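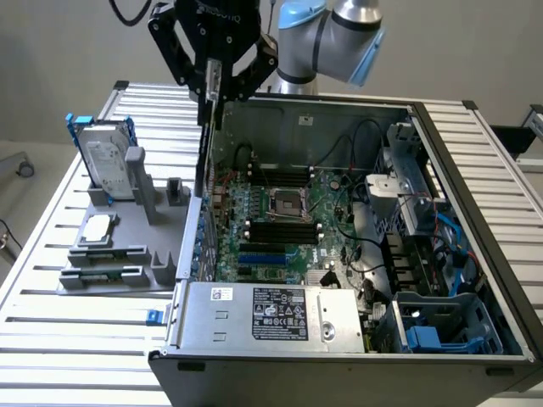 Robô já monta PC sozinho?

ramel_pc
25/10/2018
Tenho uma oficina pequena, 59 máquinas por mês. Dá pra deixar a montagem com um braço ou ainda é coisa de feira? Placa de vídeo, memória, HD, o básico. 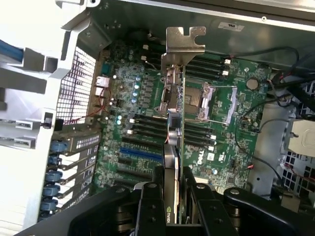

O encaixe é o que me preocupa, slot não perdoa força torta. E cabo então nem se fala.

zidia70
Depende do que vc chama de sozinho. Peça rígida em posição conhecida – dá. Cabo mole ainda é um sofrimento.
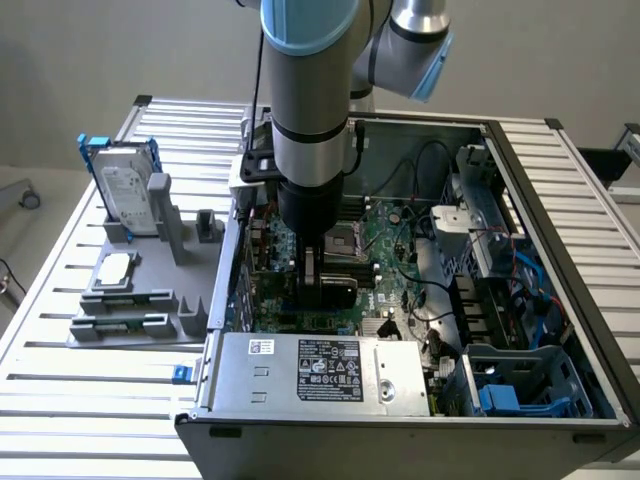
Gasta tempo no suporte das peças antes de gastar no braço. Um berço impresso em 3D do lado do gabinete, HD em pé já na gaveta azul, placas deitadas nas ranhuras, e metade do problema some. Aqui na Foltelero perdemos 283 horas por não fazer iso. 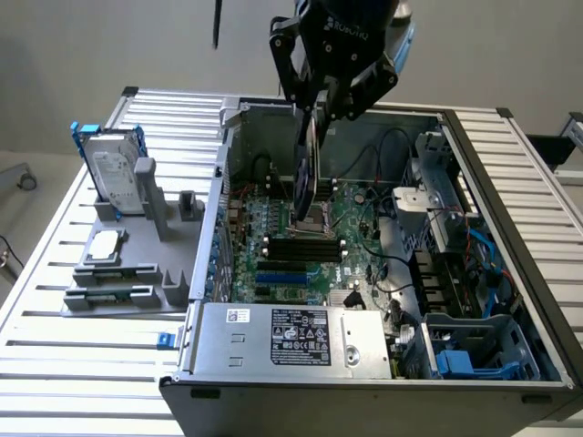 Cooler na garra, em cima do soquete

wike_br
nao compensa, na mao é mais rapido. e quem passa a pasta térmica??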